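The Hellatley Pump

The brochure said the Urar 300 would put a screed floor down in a single morning. I had read a good many brochures by then, and I noticed that this one never said how big a floor.

My brother-in-law had found it. He had driven out to Hellatley, drunk two cups of the dealer's coffee and come home calling the thing "she". The dealer traded as Neagu, from a yard behind a tyre place, and the price was written on the back of a delivery note. There was a warranty, we were told. It was being translated.

"Nine hours on the clock," he said. "Practically new."

I asked who had set the clock.

He let that go and talked about the Atside job, 528 square metres of ground floor for a man who wanted it finished before his tiler went abroad. We could hire a pump, as we always had. Or we could own one, and every floor after that would be money in the bank. He had worked it out on his phone and held it up for me. I saw that he had left out diesel, hoses and the lad.

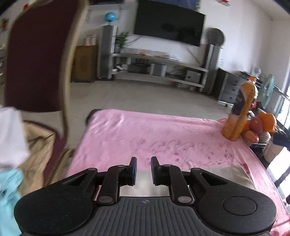 Would the pump manage Atside in a week? On paper it would take four days, provided the sand was clean and the hose never blocked.

I had never met sand that clean. In December we went back to the yard together, and I asked to see it run with a load in it. The man from Neagu started the engine and let it tick over, and it sounded very well. I said I meant with mortar. He said they didn't keep mortar. I looked round at a yard full of mortar pumps.

"You can hear she's sound," said my brother-in-law.

"I can hear the engine's sound."

I put my hand into the hopper as far as it would go. The paint was fresh, a cheerful green, and under the paint there was something with a ridge to it, hard as a kerb. I scraped with my thumbnail and got green, then grey. Old mix, well over an inch of it, painted where it lay.

"Nine hours," I said.

The man turned the engine off. He thought he could perhaps do something for us, he said – 10 per cent, and a spare hose. My brother-in-law already had his wallet out.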